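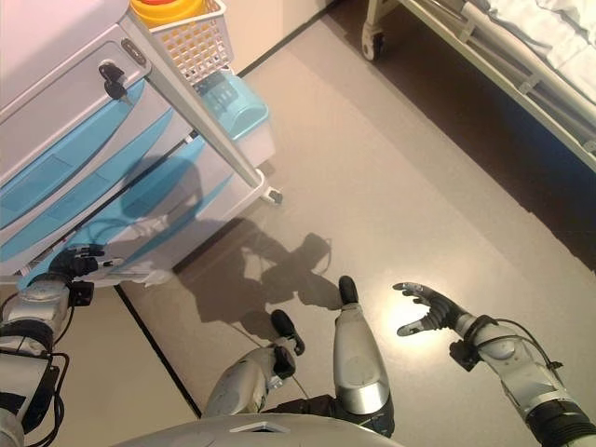
Robot beside the supply cart, head camera, training ward at Brillcombe.

Post-fault inspection checklist, humanoid unit
Site: Brillcombe
Date: May 5, 2018
Inspector: Margarida Cardoso
Second check: Sadao Koyama
Fault reported: left hand did not open on command, error 129 in the log, 3 times in one shift.

1. Emergency stop button, remote: OK
2. Emergency stop button, on body: OK
Comment: Tested two times each. The arms lose power as they should.

3. Cables of left forearm: NOT OK
Comment: The outer cable makes a loop which is too wide. It can catch on a drawer or a handle. Please fix with soft ties, not hard ones. The hard ties from Pakumberg did cut the sleeve of another cable last June.

4. Cables of right forearm: OK, with remark
Comment: Same loop but smaller. Watch it.

5. Left hand, finger movement by hand, power off: OK
6. Left wrist connector: NOT OK
Comment: One pin is a little bent. Spare part asked from Hegazy, delivery in 14 days.

7. Key of the cart
Comment: The key should be taken out before the arm works near the drawers. I found it in the lock of the top drawer.
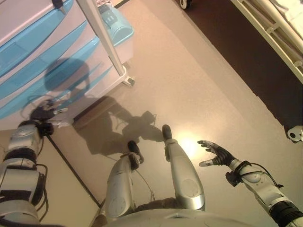 8. Floor and light: REMARK
Comment: The error log shows that two of the three stops came after the robot had lost its estimate of the floor distance. I think this is a separate problem from the bent pin, and I ask Priltus to look at it. The lamp makes a bright spot on the floor near the right hand, and the shadow of the robot goes up over the cart drawers. Please repeat the test with the ceiling light at half power and write down the result.

9. Wheel brakes of cart and bed: OK after correction
Comment: One brake on the cart was open. Closed by me.

10. Free space for people: OK

Result: not released for work with the left arm. Right arm may be used at slow speed, with one person at the stop button.

Next check after the connector is changed. S.K. agrees.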